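Prilbridge Shared Workshop - Build an Arm, evening course
Session 4 notes: gripper, wrist camera, first grips
Giuliana Ccori

Typed up fast after class, shout if something is wrong.

Recap
Arm kits all moving by now. If your shoulder joint still buzzes at rest, turn the holding current down a notch before you touch anything else. Base clamped to the bench, always. Surside boards only: flash the September firmware or the wrist port stays dead.

Fitting the gripper
Power off at the wall. Not at the board, at the wall.
Cable through the wrist first, then the flange. Everyone does it the other way round once.
Four bolts, finger tight, then crosswise with the short key. Stop when it stops.
Leave a slack loop in the cable big enough for two fingers. Turn the wrist by hand end to end and watch the loop. If it goes straight at any point, start agian.

Wrist camera
Sits close in, so the gripper takes up a lot of the view. Fine. You want the fingers in shot, you don't want the bench only. Focus on the table at working height, lock the ring, dab of paint on it.
Exposure on manual. Black parts against pale wood will fool the auto setting and the grain washes out, then the Mostiren script has nothing to hold on to when it lines up one shot with the next.

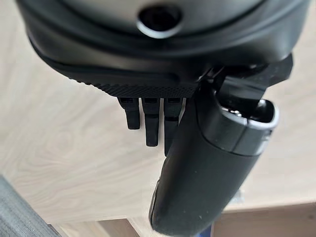
Set the jaw zero next. Close by hand until the pads just meet, press and hold the button, let go, wait for the beep. Write the closed number on tape and stick it on the base. Gilbert (the old club arm, by the door) reads 389 closed and 925 open. Yours will differ, don't copy his.

Check:
- open and close 11 times, slow, reading closed value each time
- if it drifts up, a screw on the linkage is working loose
- if it jumps, cable
- wipe dust off the fingers, dry cloth, no spray

Grip force
Start at the lowest setting that will lift a sponge. Then a cork, then a paper cup. No glass this week. Too much force on a soft thing looks fine until you let go and see the dent.
Hands out when it's live. One person on the stop button, one on the keyboard, swap after each run.

For next time
Save one still per grip position, name it with your bench number and the jaw reading. Bring three small things from home that are awkward to pick up, nothing sharp, nothing wet.
Read the bit on hand-eye calibration, first half only, the maths at the end we will do togehter on the board.
Benches cleared by 9 please, keys back on the hook.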